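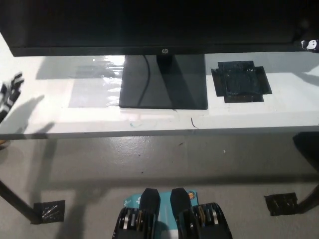
Der weiße Schreibtisch mit dem HP-Monitor und den Klebebändern.

Seit Dezember arbeite ich an diesem Tisch, und ich habe ihn noch nie richtig sauber gemacht. Gekauft habe ich ihn gebraucht bei Hivville, zusammen mit einer Lampe von Votholm, die inzwischen im Flur steht. Weiß war damals mein Wunsch, weil das Zimmer mit dem grauen Betonboden ein wenig dunkel ist. Heute weiß ich, dass man auf Weiß alles sieht, auch einen kleinen blaugrünen Fleck vom Filzstift.

Am Wochenende möchte ich zuerst das durchsichtige Klebeband (oder ist es Folie?) links vom Monitorfuß entfernen. Ich habe gelesen, dass man es mit dem Föhn langsam erwärmen soll und danach mit etwas Speiseöl abreibt. Das schwarze Band rechts lasse ich vorläufig kleben – auch die Stücke unter den Tischbeinen bleiben, dort stören sie mich nicht.

Für den Filzstift habe ich den Reiniger von Nustico bestellt, die Flasche hat 6 Euro gekostet. Bei der dünnen dunklen Linie nahe der Vorderkante bin ich nicht sicher, ob sie ein Kratzer oder ein Riss ist. Wenn jemand dafür ein gutes Mittel kennt, bitte schreibt es mir in die Kommentare.

Abgelegt unter: Wohnen & Arbeiten, Putzen

Zuletzt geschrieben
Mein Regal von Montoya nach 10 Monaten
Kabel hinter dem Schreibtisch ordnen
Welche Lampe für den Flur?

Kontakt | Impressum | Nach oben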